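Why Lettuce Wilts and How It Gets Crisp Again

Plants: Parts and Jobs
Reading time: 5 minutes

A lettuce leaf has no bones and very little wood-like material. It still stands up on the plant and snaps when you bend it. The thing that holds it up is water. When the leaf loses too much water, it goes limp. This is called wilting.

Cells and pressure

A leaf is made of cells. Each cell is a tiny compartment, too small to see without a microscope. A plant cell has a thin, tough outer layer called the cell wall. Inside the wall is a soft skin called the membrane. Inside the membrane, taking up most of the room, is a storage space filled with water and dissolved substances. This space is called the vacuole (say VAK-yoo-ohl).

When the vacuole is full, it presses outward on the cell wall. The wall stretches a little and pushes back. The pressure inside the cell is called turgor (say TUR-ger). A leaf packed with full cells is stiff. A bicycle tire works in a similar way: the rubber is soft, but air pressure makes the tire hard.

When water leaves the cells, turgor drops. The walls are still there, but they are no longer stretched tight, and the leaf folds under its own weight.

Where the water goes

The surface of a leaf has many small openings called stomata. One of them is called a stoma. Air moves in and out through these openings, and water leaves through them as vapor. Vapor is water in the form of a gas. The loss of water from a plant in this way is called transpiration.

While the plant is growing, roots replace the lost water. It travels up through narrow tubes called xylem (say ZY-lem). The pale rib in the middle of a lettuce leaf contains many of these tubes. Once the leaf is picked, the roots are gone and the supply stops. Water keeps leaving.
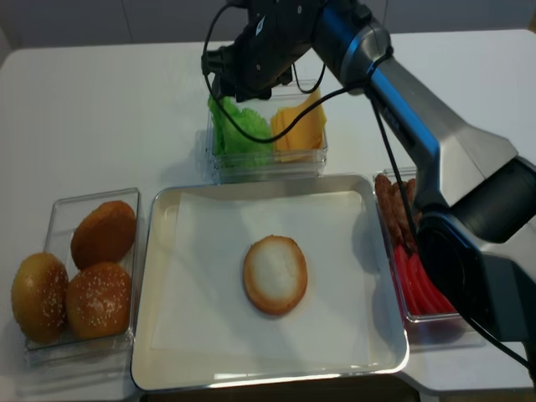

The rate of water loss depends on the air. Dry air takes up water vapor faster than damp air does. Moving air carries vapor away from the leaf, and more leaves the leaf to replace it. Warm air speeds up the process as well. A container changes these conditions. Burger ingredients kept in clear containers, like the ones on the white table, are shielded from moving air at the sides. A lid does more. Under a lid, the air soon holds nearly as much vapor as it can, and water loss slows down.

How a leaf gets crisp again

A slightly wilted leaf can often take water back. If it is placed in cold, plain water, water passes through the membranes and into the cells. This movement is called osmosis (say oz-MOH-sis). In osmosis, water moves toward the side with more dissolved material. The vacuole holds sugars and salts, and plain water holds very few. The water moves in, and turgor rises.

Salt on the outside has the opposite effect. Salty dressing draws water out of the cells -- one reason a dressed salad turns soft after a while.

Osmosis cannot repair damage. If the membranes are torn or the cells have died, water leaks out again. A leaf that has been frozen and thawed stays limp. Ice crystals have broken its cells.
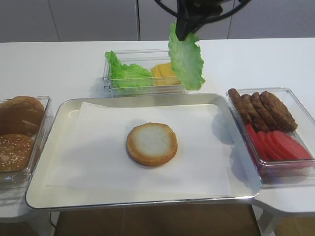 A ruffled green lettuce leaf above a metal tray.

Try it: two leaves

You will need 2 lettuce leaves of the same kind, a plate, a bowl of cold water, and a clock.

Leave both leaves on the plate, uncovered, until they bend easily. Put one leaf in the bowl of cold water, and push it under the surface. Leave the other on the plate. Wait 30 minutes. Take the leaf out of the water, and shake off the drops. Hold each leaf by the thick end, and compare how far the tips droop. Write down what you observe.

Words to know

Membrane: the soft skin inside the cell wall.
Osmosis: the movement of water through a membrane toward the side with more dissolved material.
Stomata: small openings in the surface of a leaf.
Transpiration: the loss of water vapor from a plant.
Turgor: the pressure of water inside a plant cell.
Vacuole: the storage space inside a cell.
Xylem: the tubes that carry water up from the roots.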